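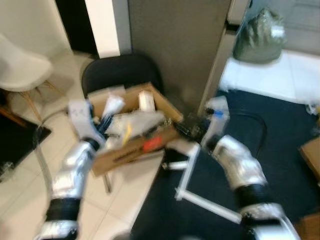
Two arms, one open carton, mixed contents. Head view.

Genalyn Lumbao
30/08/2019

1/ Notes on the Talavera arm coordinator, mostly for people who asked why we threw out the old lock. Unpacking from one carton with two arms, both grippers wanting the same small volume of air. Software only, no hardware talk.

2/ The old version had a single mutex on the box. An arm took the lock at pre-grasp and released it at retreat. Safe, easy to read, and slow. The second arm spent most of a run parked at its standoff pose with a valid plan in hand.

3/ The new version reserves swept volume. Each planned trajectory is cut into segments, each segment is voxelized with the link geometry plus padding, and the set goes to the coordinator with a start and end time. Overlap in both space and time means the later request waits or replans.

4/ Voxel edge is 11 mm. We tried finer. Memory was fine, the intersection test was fine, but the padding had to be bigger than the voxel anyway, so the extra resolution bought us nothing.

5/ Replanning gets a budget of 60 ms. If the planner has no answer by then, the arm holds at its last safe waypoint and asks again on the next tick. Do not let it extend its own deadline. We had that for a while and it produced long stalls that looked like driver faults in the logs.

6/ Perception side. Carton contents are a bad case for instance segmentation: a clear bag over other things, white items next to white items, cables attached to something dark. The mask for the clear bag changes shape from one inference to the next even when the bag is still.

7/ So grasp candidates no longer depend on instance masks alone. Candidates come from depth geometry, and the mask is one term in the score. A candidate with a good mask and bad depth gets dropped. One with good depth and no mask at all is kept, with a penalty.

8/ Depth on clear plastic is mostly holes. We used to fill them. The filler made up smooth surfaces, and the planner believed them. Holes are now stored as "unknown" and treated as occupied for transit, allowed for the final approach at reduced speed with the force limit on.

9/ Cables. Anything the classifier tags as cabled gets a lift-and-check step after grasp: raise a short distance, compare the wrist force against the expected load, continue or put it back. The check holds its reservation while it runs. Forgetting that last part was issue 433.

10/ 433 in short: the check step was added as a callback after the grasp segment, outside the segment list. The coordinator saw the grasp as finished and gave the space to the other arm. The stop came from the velocity monitor, which is the wrong layer to be catching this.

11/ Fix was to make the check a real segment with an open-ended end time. Open-ended reservations are now legal but must be renewed every tick. Miss a renewal and the owning arm stops. Nestor Quiambao wrote that part and also the test that fails without it.

12/ Flaps. The planner carries the carton as four walls and a floor. Open flaps are separate panels with a joint angle estimated once when the carton is detected. They move when brushed, and the estimate goes stale. We refresh on every retreat now. Cheap, helped more than expected.

13/ Tooling. Festonetti replays a recorded run through the coordinator with the clock replaced, so you can step through reservations one at a time. The regression set is 734 recorded runs. A full replay takes roughly as long as lunch.

14/ Replay does not cover contact. If the new plan differs from the recorded one, the objects do not move to match. Festonetti marks the point where plans diverge and anything scored past it is ignored. Early versions scored it, and we shipped a weight change on the strength of that. Reverted.

15/ Open problems. Priority is still first come, first served, so an arm with a quick pick can sit behind a slow one. Deadlock when both arms hold an open-ended check is broken by arm index. Ugly, deterministic, stays for now.

16/ Also open: the clear bag. If the bag is the top item, we should take it first and stop reasoning about what is under it. The current scorer prefers small rigid things near the front and leaves the bag for last. Changing the order term is on the list for September.

17/ Replay format docs are in the Festonetti repo under /docs/log. The coordinator config in there is one revision old, the renewal timeout has since been renamed to lease_ticks.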